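Protokoll der Mitgliederversammlung
Kleidertausch und Nähstube Wistberg e. V.

Ort: Gemeindesaal Wistberg, kleiner Raum im Obergeschoss
Monat: November
Beginn: 19:05 Uhr, Ende: 21:20 Uhr
Anwesend: 24 stimmberechtigte Mitglieder, zwei Gäste
Versammlungsleitung: Vorstand
Protokoll: Schriftführung

TOP 1 Begrüßung und Formalien

Der Vorstand begrüßt die Anwesenden und stellt fest, dass form- und fristgerecht eingeladen wurde. Die Versammlung ist beschlussfähig. Das Protokoll der letzten Versammlung wird mit einer Änderung genehmigt: Unter TOP 4 muss es »Regalböden« statt »Regale« heißen. Die Tagesordnung wird um den Punkt »Schlüssel« ergänzt, siehe TOP 7.

TOP 2 Kassenbericht

Der Kontostand beträgt 1.675 Euro. Größte Ausgabe war die Reparatur der Overlockmaschine. Die Einnahmen aus dem Sommermarkt in Dultska sind vollständig eingegangen, die Standgebühr ist bereits abgezogen. Die Quittung für das Nähgarn vom Frühjahr fehlt noch und wird nachgereicht. Die Kasse wurde geprüft, es gab keine Beanstandungen. Der Vorstand wird bei zwei Enthaltungen entlastet.

TOP 3 Miete und Heizung im Lagerraum

Die Gemeinde hat die Nebenkosten neu berechnet. Für das kommende Jahr ist mit einer Nachzahlung von 400 Euro zu rechnen. Es wird gefragt, ob der Lagerraum überhaupt geheizt werden muss. Einwand: Im vorletzten Winter wurde die Wolle an der Außenwand stockig. Die Versammlung einigt sich darauf, den Heizkörper auf kleiner Stufe laufen zu lassen und die Kartons von der Wand abzurücken. Der Vorstand bittet die Gemeinde schriftlich um eine Aufschlüsselung der Kosten.

TOP 4 Wintertausch

Der Wintertausch findet wie im Vorjahr im großen Saal statt. Annahme ab 9 Uhr, Einlass ab 11 Uhr. Pro Person werden höchstens 14 Teile angenommen. Ein Antrag, die Grenze für Familien aufzuheben, wird nach längerer Aussprache abgelehnt (8 Ja, 13 Nein, 3 Enthaltungen). Kinderschuhe werden angenommen, Skischuhe nicht. Für die Kleiderstangen liegt ein Angebot der Firma Plirkel vor, Leihdauer drei Tage, Anlieferung frei Haus. Das Angebot wird einstimmig angenommen. Kuchenspenden bitte in die Liste am Schwarzen Brett eintragen, mit Angabe, ob Nüsse enthalten sind.

TOP 5 Sortieren und Zusammenlegen

Beim letzten Tausch kamen viele Oberteile zerknittert auf die Tische, die Größenschilder waren schlecht zu finden. Künftig gilt:

Jedes Teil wird vor dem Auslegen auf Flecken und offene Nähte durchgesehen.

T-Shirts werden flach ausgebreitet und am Saum glatt gezogen, bevor die Ärmel eingeschlagen werden. 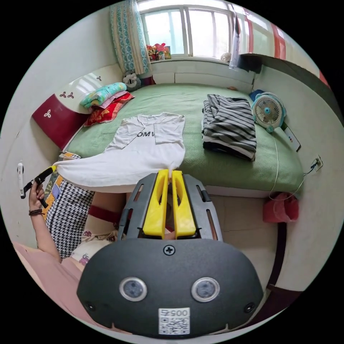

Hosen werden längs gefaltet und nach Bundweite gestapelt.

Strickwaren kommen nicht auf Bügel.

Teile mit kleinen Schäden gehen in die blaue Kiste der Nähstube, alles andere in den Altkleidersack. Die Regeln werden ausgedruckt und im Lagerraum aufgehängt.

TOP 6 Nähkurs »Mfinanga«

Der Kurs zum Nähen von Taschen aus Stoffresten, im Programm unter dem Titel »Mfinanga«, soll im Frühjahr wiederholt werden. Der Kursbeitrag bleibt unverändert. Mitglieder mit eigener Maschine werden gebeten, diese mitzubringen, die beiden Vereinsmaschinen reichen nicht aus. Ein zweiter Termin am Vormittag wird gewünscht, der Vorstand fragt den Raum an.

TOP 7 Schlüssel

Ein Schlüssel zum Lagerraum ist nicht auffindbar. Wer noch einen Schlüssel hat und ihn nicht regelmäßig braucht, gibt ihn bitte beim Vorstand ab. Die Ausgabe erfolgt ab sofort nur gegen Unterschrift.

TOP 8 Verschiedenes

Die Bügelbretter bitte nach Gebrauch wieder hinter die Tür stellen, nicht in den Flur (Fluchtweg). Die Lampe über dem Zuschneidetisch flackert und wird der Gemeinde gemeldet. Die nächste Versammlung findet im Frühjahr statt, die Einladung folgt per Aushang und E-Mail.

Für die Richtigkeit: die Schriftführung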